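build thread, garage bot, part 2. the arms arent bolted to anything yet so this whole weekend is sim. same dims as the real parts, Makia two-arm base, Noltum grippers

finally got the head cam view loading without the walls flipping inside out. had the normals backwards. two evenings gone on that

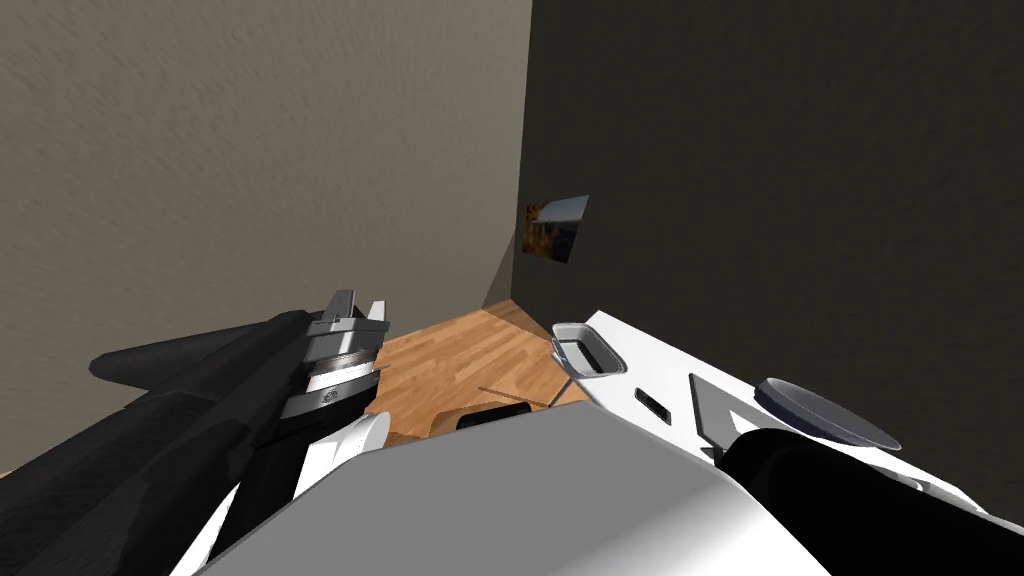 head cam, both arms out front. white shell hogs the bottom

thinking about pitching the cam down 10 more degrees, way too much wall for my taste. tried 12 and lost the far stuff, so 10 it is

floor is just the stock wood texture that came with the Wonora room pack, so are the wall pictures. not touching it

ok Sunday update. reach test on the table. right arm goes in low and I keep worrying about it clipping the front edge. collision mesh on the tabletop is fatter than what gets drawn so the planner freaks out early

moved the left arm's park pose so it stays off to the side
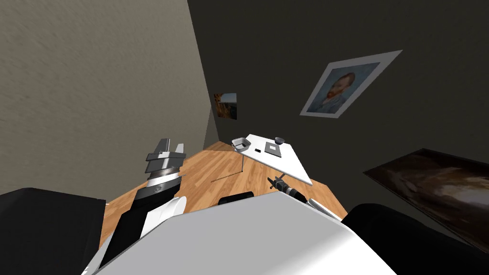
right gripper just under the front edge of the table, left one over by the beige wall. van gogh supervising

if anyone has a good trick for thin tabletops in the planner pls reply, padding is at 170 percent and I dont love it

also stole the joint limits from an old Hamann config and they were in degrees. guess who had radians. arm did a full pretzel

wrist cam next. wanted to see how much of the fingers end up in view when they're open

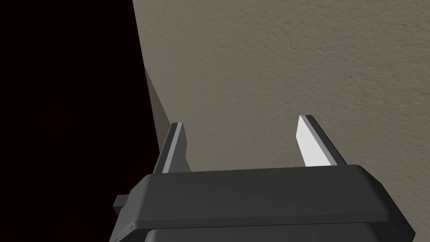
TODO before part 3
- shrink the table collision mesh
- check finger pad offset, left vs right
- order the M5 bolts, forgot agian
- print the cable clips for the real shoulder
- bench power supply, still borrowing one from the shop

more in August when the base plate shows up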